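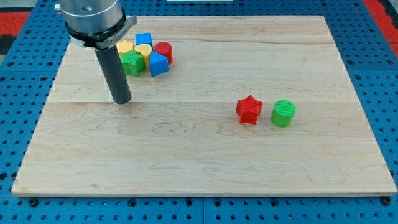 The Rindgate Glider was a small unpowered research aircraft built at Funddale, an upland airfield, to study how a stubby, wingless body behaves in the last minute before landing. It is often described in enthusiast literature as a forerunner of later lifting-body aircraft. The evidence for that claim is thin, and most of it comes from the people who built the glider.

Background

A lifting body gets its lift mainly from the shape of its fuselage. The idea attracted designers who wanted a craft that could come back through the upper air without long, fragile wings and still be steered to a runway. Such shapes tend to sink quickly, and pilots must judge the final flare with little time to correct a mistake.

The Salazar workshop, which had until then repaired club sailplanes, took up the problem with its own money and a small grant. Its stated aim was to show that a lifting body could be landed by a pilot of ordinary skill. The term "ordinary skill" was never defined in any surviving paper. The only person known to have flown the aircraft, Imelda Abella, had been a gliding instructor for many years.

Design

The airframe was a steel tube cradle under a skin of thin plywood, with a flat upper surface and a deep, rounded belly. Two upright fins stood at the tail. Pitch and roll were controlled by a pair of hinged flaps along the rear edge. The undercarriage was fixed and came from a light aeroplane.

Empty weight is given as 200 kg in the workshop's brochure. The same figure appears in later books, each apparently copying the last, and no weighing record has been found. It seems low for a steel-framed craft with a fixed undercarriage, and it may leave out the seat, the instruments and the ballast carried in the nose.

The nose ballast is itself a matter of dispute. Drawings show a small removable block. Abella's notes mention "the big weight" and complain that it made the aircraft heavy on the stick, which suggests that the glider was less well balanced than the drawings imply.

Flight testing

Trials began with ground tows behind a car, in which the glider was lifted a short way off the runway and put down again. Air tows followed. The aircraft was released at a height of 600 metres, leaving the pilot very little time before touchdown.

The workshop claimed 20 successful flights. The airfield log, which is incomplete, does not bear this out. Several entries are marked only with the word "tow" and could refer to either kind of trial. A car tow that leaves the ground for a few seconds was counted as a flight in at least one summary, and readers should treat the total with care.

What "successful" meant is no clearer. One landing that appears on the list ended with the glider on the grass beside the runway and a bent main leg. Abella was unhurt. Her note on the day reads: "Down in one piece, more or less. Would not want to do that with a crosswind."

Flying stopped in May, after what the workshop called the completion of the programme. Its grant had also run out that month. No final report was issued.

Claims of influence

The best-known claim is that the glider's rounded belly shape was taken up by larger and better funded projects. Rounded undersides were already being studied in several places, for reasons to do with heating and airflow that had nothing to do with Funddale. No letter, visit or exchange of data has been produced to connect the workshop with any of them.

A second claim concerns the split rear flaps, said to be the first of their kind. Flaps that work together for pitch and apart for roll had been used on tailless aircraft long before. The workshop's version may have been neatly made, but it was not new.

A more modest case can be made for Abella's handling notes. They describe, in plain terms, the tendency of the aircraft to rock from side to side when the pilot tried to correct a small roll too quickly, and they advise letting the controls alone for a moment. The advice is sound, though it rests on one pilot's impressions. The aircraft carried no recording instruments.

Surviving material

The glider no longer exists in complete form. A tail fin said to have come from it is held privately, but its height does not match the drawings. The Skorar collection holds the brochure, a set of drawings and copies of Abella's notes. The originals of the notes have not been traced.

A full-size replica was proposed by local enthusiasts, to be built from the drawings. The proposal has not said how the missing control linkage, which is absent from every known sheet, would be worked out.

See also

Lifting body
Tailless aircraft
Approach and landing tests
Pilot-induced oscillation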